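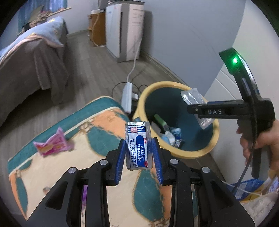

Bin task, bedroom. Two hand grippers, one on a medicine sachet.

Wallin Home Task Rule Pack
Item 1349
From Gurkadance
Print this page | E-mail this page

We use cookies to keep your cart and remember your language. OK / Settings

Rule pack for crews who work with hand-held grippers in real homes. Printed cards, tags, wall sheet, sign-off pad. No grippers in the box, no software. Works with any two-jaw hand unit, one per operator or one in each hand.

Second edition, revised October. If your wall sheet still has the grey border it's the old one, please take it down. The drop rule changed and the old wording is wrong.

What you get
58 task cards, laminated, punched top left
Wall sheet, folded
Sign-off pad, carbon copy
Roll of zip tags, red and green
Short guide, stapled. Read this one first, takes ten minutes

What the rules are about
Mostly small stuff. Picking up, putting in, taking out, wiping, folding. People think rules for robot work means fences and light curtains, and for an arm bolted to a floor yes, fine, you need your risk assessment and your guarding and we don't replace any of that. Wallin covers the part before, where a person holds the gripper and shows the job. A real bedroom, a real bin, someone's real stuff on the floor.

Bad habits here end up in the recordings. Then in whatever gets trained on them. Cheaper to fix it at the card.

Sample rules, waste and tidying cards

Card 3. Medicine packaging. Packs, sachets, blisters. Treat every one as full until the operator has checked by hand, gripper down. Anything with a tablet still in it goes in the red tag bag, not the bin. Write the product name on the pad if you can read it. If you can't, write "unread". Don't guess.

Card 4. Flat things. Take by the long edges, pads square to the packet. Foil creases easy and a creased foil slips. Low and slow over the rim, open the jaws inside the bin, not above it.

Card 6. Two units at one bin. Agree who goes first, out loud. The second one holds back until the first is clear of the rim. No passing item to item over the bin unless the card says handover.

Card 7. Spray bottles and other pressure or liquid containers. Nozzle turned away from faces. Never squeeze the body in the jaws, take it at the neck or leave it for a hand. An aerosol can is a hand job, always.

Card 9. Cords. Walk the floor first. Power strips, chargers, appliance leads, the lot. Move the bin away from the cord, don't move the cord away from the bin, people come home and their air purifier is unplugged. If a cord has to stay in the work area it goes on the sign-off pad.

Card 11. Fingers. Off the linkage when the jaws are moving. The pivots pinch. Handle only, and the spare hand stays behind the handle or in your pocket.

Card 12. Personal items. Prescription labels, mail, photos, anything with an adress on it. Stop, cover or remove, start again. The household gets to say what counts, not the crew.

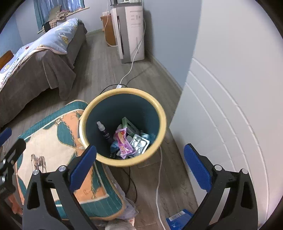

Card 14. Emptying back out. Crews like to tip the bin and run the task again, and that's allowed, but with gloves on and everything put back on the floor or the mat by hand. Sharp bits of blister foil stay out of the second run. Same items no more than the card allows. After that they're too crushed to be any use and the pads get dirty.

Card 15. Pads. Wipe between waste tasks and anything to do with bedding, clothes or food. Sounds obvious. It gets skipped more than any other card in the set. We moved it to the front of the wall sheet for that reason.

Card 16 (the new drop rule). Dropped item stays where it fell until the operator says "drop" and the run is marked. Old edition said pick up straight away. Crews were picking up so fast the drop never got logged and the run went through as clean. Now you say it, mark it, then carry on. A run with a drop is still a good run, keep it.

Who wrote it
Oi-ling Chung wrote the cards, Chak-lun Wu did the cord and electrical ones and the translation check. First tried with the crew at Zaredberg, 668 home visits before we printed anything. Most of the edits came from them, in pencil, some quite rude.

"I wanted it short enough to read standing in somebody's hallway with your shoes in your hand." Oi-ling Chung

Is it a standard?
No. House rules, good practice, call it that. If your country or your customer has a machine safety standard that applies, that one wins. Same goes for privacy law. The short guide has a page for writing in the local rules you work under. Fill it in, we've seen so many with that page blank.

Using the tags
Green on kit that was checked that morning. Red on anything with a loose pin, a worn pad, a cable jacket with a nick in it. Red tagged kit doesn't go into a home, even as the spare. Even if the spare is all you have. Go back and get another.

Fit and sizes
Cards fit a jacket pocket. Wall sheet needs a door or a clear wall, use low tack tape in other people's homes please.
Refill pad: item 2033
Hard case: from Fumeck, sold separate, holds the whole pack plus one hand unit with the cable coiled

Ordering
One pack per crew is enough, not one per person. Extra card sets on request. Orders in before noon go out same afternoon. Bulk orders for training rooms, write to us first becuase we print those to order and the wall sheet comes unfolded in a tube.

Old edition owners: send us a picture of your card 16 and we'll mail the new one plus the wall sheet, no charge. Don't send the whole pack back.

Print this page | E-mail this page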